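Gomora kitchen trials - minutes of the method review, July

In the chair: Evaristo Ayala. Kalniņš joined at item 2.

1. Matters arising
Vamirgate still want a single success rate for the dish task. Ayala repeated that he won't sign one off while "success" is scored by whoever is running the trial.

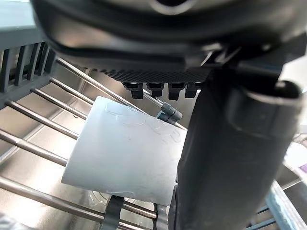 Page last changed: July, by Deller

2. Wrist view
Deller proposed scoring the cup from the wrist camera alone. Ayala asked how anyone would judge the base of the cup when the finger hides it. Deller agreed that a second view is needed for every cup. Scoring sheet to be amended.

3. Training set
The draft says 2000 demonstrations are enough. Kalniņš asked where the number came from and was told 1862 had been usable, so it was rounded up. The meeting was not impressed. The draft will give the real figure.
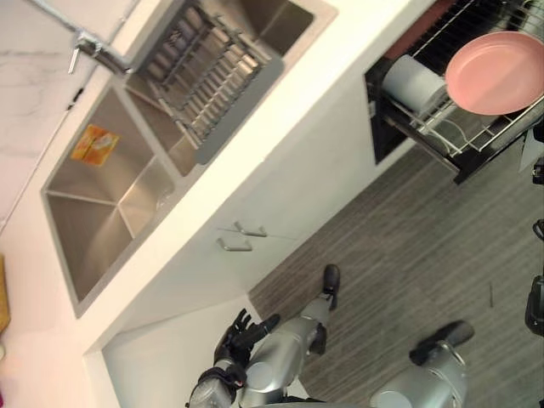

Kalniņš also doubted the claim that the method copes with "any kitchen". All the runs were made at one sink, with one drawer and one pink plate. The claim comes out - or somebody books another kitchen.

4. Two-handed policy
Deller reported that the joint policy beat the single-arm one in 4 of 5 blocks. 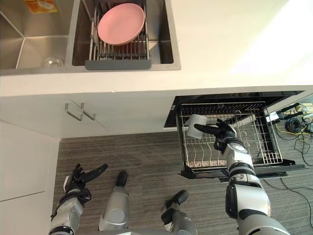
Ayala's view was that the left hand does very little during the cup stage, so the gain may come from longer training. He wants both policies given the same training time before the word "coordination" appears anywhere. Deller to rerun.

5. Plate and drying rack 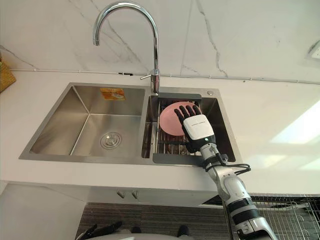 Touching the plate is at present logged as a grasp. Kalniņš objected, and it was agreed that a grasp means the plate has left the rack. Old logs to be rescored by Deller, who expects the rate to drop.

6. Next meeting
2 pm, same room. No draft goes to Vamirgate before then.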